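**Kitchen notebook, Galtton test kitchen. Sunday, late shift. Entry by S. Chiba, for K. Hattori and the file.**

Subject: braised beef shin for the Arruda lunch menu, fourth trial.
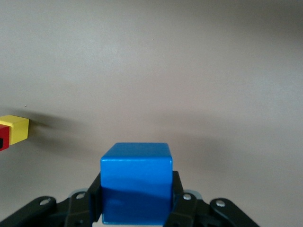
The third trial was judged too sweet and rather thin. For this trial the brown sugar was halved, the tinned tomatoes were drained before use, and the stock was reduced separately on the hob before being added to the slow cooker. All other quantities were left as in the third trial so that the results may be compared.

**Method as carried out**

The shin was trimmed, cut into large pieces and salted the evening before. It was dried with kitchen paper and browned in three batches in the wide steel pan. The second batch was crowded and took on less colour than the others; it was kept in the same pot, as there was no time to prepare more meat.

Onions, carrots and celery were softened in the same fat for twelve minutes. Two spoonfuls of tomato paste were added and cooked until they darkened. The pan was then rinsed out with cider vinegar and the whole was transferred to the cooker with the reduced stock, bay, black pepper and a strip of orange peel.

The cooker was set to low at 7.10 am. The lid was not lifted until the first check at noon, when the meat was still firm and the liquid tasted chiefly of vinegar. At the second check, shortly after three, the larger pieces had begun to give. The orange peel was removed at that point. It should come out earlier next time, as a slight bitterness remained.

**Readings**

- Liquid temperature at noon: 69 °C
- Liquid temperature at the second check: 89 °C
- Weight of trimmings and fat discarded: 141 g
- Weight of finished meat, drained: 1,059 g

The noon reading is lower than expected for that length of time. The Ginov cooker heats more slowly than the older one, and the stock went in cool. Kanako has asked that the stock be brought to a simmer before it is added in all further trials. The sheet has been amended accordingly.

**Tasting**

Tasted at 4.30 pm with plain rice and again with soft rolls. Present: K. Hattori, S. Chiba and two members of the evening team.

The sauce was agreed to be much improved. It coated the meat properly and did not run into the rice. The sweetness was considered right with rice and a little low with the rolls, where the bread itself is plain. K. Hattori found the vinegar still too forward. I did not agree at the time, but on tasting a cold portion later in the evening I accept the point.

The pieces from the second batch could be told apart by their paler outsides and were noticeably milder. Smaller batches are to be used, even if this adds a fourth round in the pan.

The pickled cabbage from Kukullow was served alongside. It was crisp and well liked, but very salty, and the salt in the braise will have to be lowered if the two are to share a plate. No decision has been made on whether to rinse the cabbage or change the supplier's recipe.

**For the fifth trial**

Reduce the vinegar by one third. Take out the orange peel at noon. Simmer the stock first. Hold back a quarter of the salt and adjust after draining. Try half the meat shredded and half left in pieces, with the shredded portion returned to the sauce for the last twenty minutes.

Shredding by hand was slow and the meat cooled before service. K. Hattori will ask whether the large mixer may be used for this on weekday mornings.

Two portions have been frozen and labelled with the trial number, lower drawer, left side. They are to be thawed in the refrigerator overnight and reheated gently in a covered pan. Please do not use them for staff meals.

Outstanding: order more bay, replace the probe thermometer battery, return the borrowed roasting tin to the pastry section.

S.C.

*Added by K.H.: Agreed on all of the above except the shredding. I should like one full batch left in pieces before we divide it.*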